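Veseck three-piece widespread basin tap, brushed finish

Reviewed 8th May

We had the upstairs bathroom redone last spring and I put off choosing the tap until the basin had already been ordered. That was a mistake, as the basin came drilled for three holes and most of the taps I liked were made for one. After a fair bit of looking I bought the Veseck. It has been in daily use since March of last year, so I can say how it has worn as well as how it looks.

A widespread set comes as a spout and two separate handles, joined under the basin by hoses.
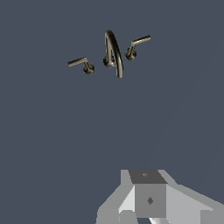
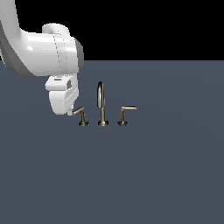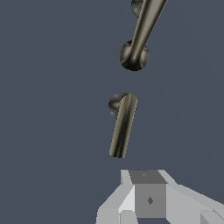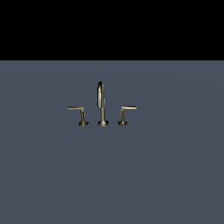

Widespread set: the first and last views have the spout and both handles.

What I compared it with

I had three on the list. The Mandetti was the cheapest and felt it. The handles in the showroom had play in them, and the one on the cold side did not stop in the same place twice. The Dal Bello was the best made of the lot, but it only came in polished chrome and I did not want to be wiping off water marks every morning. The Veseck cost more than the Mandetti and a good deal less than the Dal Bello.

Fitting

I fitted it myself with an ordinary basin spanner. It took most of a Saturday morning's worth of time, spread over two evenings. The instructions are one folded sheet with small diagrams and very little writing. They do not say which way round the washers go on the handle bodies. The rubber one goes under the basin, against the china, and the metal one goes below that. I had them the other way round the first time and got a slow drip into the cupboard.

The hoses between the handles and the spout are long enough to allow for different hole spacings. In my case they were too long and had to be looped round behind the waste pipe. They have not kinked. If your basin sits on a shallow vanity unit with a drawer, measure before you buy, as the drawer will probably need cutting.

You also need to fit your own isolating valves. None are supplied. The flexible tails to the valves are supplied and are decent quality.

In use

The handles turn a quarter of the way from off to full. They were stiff for the first week and then eased. Hot and cold are easy to tell apart by position, although the coloured markers are so small that guests ask.

The spout is high, so you can fill a jug or rinse your hair under it. The drawback is splashing. Our basin is fairly flat and with the water on full it jumps back over the front edge. At half flow it is fine. If you have a deep basin you may never notice.

Our water pressure is ordinary mains pressure from a combi boiler. My sister-in-law has a gravity system with a tank in the loft and the same tap at her place runs noticeably slower on the hot side. The box says it suits low pressure. I would say it copes with it.

Cleaning and wear

We are in a hard water area. Scale builds up where the spout meets its base and on the aerator. I unscrew the aerator every couple of months and leave it in white vinegar overnight. The finish itself gets warm water, a drop of washing-up liquid and a soft cloth. I used a Beltido limescale spray once, early on, and it left a dull patch on the back of the left handle that has not gone. The care leaflet does warn against sprays, so I can't blame the tap for that.

Otherwise the finish is as it was. It does not show fingerprints much, and toothpaste comes off easily if you get to it the same day.

Spares

The hot side began to drip after ten months. A new cartridge cured it. I ordered 2 so as to have one in the drawer, and they came within the week. The retaining nut was tight, so hold the body still from underneath while you undo it or the whole thing will twist.

Would I buy it again

Yes, for a deeper basin. For a flat one like ours I would look for the same sort of set with a lower spout.

Good: finish, smooth handles, spares easy to get.
Less good: poor instructions, splashes on full flow, no valves in the box.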